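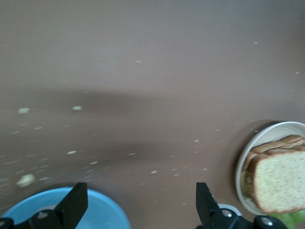 Thread: the day the sandwich arm wouldn't let go (1/11)

OK so a few of you asked why I went quiet on the Andeo build. Short version: we had a fault, I hit the stop button, and I've spent way too long since then reading logs with a cup of cold coffee next to me.

2/11
Setup first. One arm, two-finger gripper, wrist camera. The table job is sandwich on the white plate, blue bowl next to it, then wipe the crumbs. The crumbs were supposed to be the easy bit!

3/11
26th January, we're 37 runs into a batch of 500. The arm places a sandwich, backs off, goes down again for the next move. And then it just keeps squeezing. Fingers fully shut on nothing, motor pushing, that awful thin whine.

4/11
My hand was maybe a foot away because I was reaching in to move a plate. Yes, I know. I know!! The cell was in slow mode so the arm itself wasn't going anywhere fast, but the gripper doesn't care about slow mode. It has its own controller and its own force setting. Nobody got hurt. I did say a word.

5/11
First guess was crumbs. Look at that table – they get everywhere, and the right finger has those little ridges on the inside that I was sure were packed with bread. So I took both fingers off, cleaned everything, put it back together. Same fault 12 minutes later. Great.

6/11
Second guess was the Zekeck driver, and I was rude about it in the group chat, and I take it back. The driver was doing exactly what it was told.

7/11
Real cause: a timeout. The gripper gets a "close" and then waits for a "you're holding it" signal. If the signal doesn't come in 400 milliseconds it's supposed to open and report a miss. We'd changed that to 500 back in August for a different job with soft rolls, and the change only went into one of the two config files.

8/11
So one half of the system thought the grip had timed out and moved on. The other half was still waiting, still squeezing, and the "open" command landed in the gap and got thrown away as stale. Most of the time you'd never see it. A slow grip in exactly the wrong window and there it is.

9/11
What we changed:
– one config file, full stop
– "open" can never be dropped as stale, ever
– force cap lives in the gripper's own controller now
– hands in the cell means power off to the gripper too, and there's a physical switch for that on the Bunnag panel

10/11
That last one is the one I'm embarrassed about. The switch was already there. We'd labeled it and everything. I'd got used to pausing the arm and reaching in, because pausing is quick and the switch means homing the gripper again, and I got lazy over a plate.

11/11
Batch restarts from zero tomorrow, all 500, since I don't trust the first lot. Already sent the write-up to the folks at Firnow who run the same gripper on their line. If you've got two config files with a timeout in each, go check them now – I'll be here vacuuming up bread.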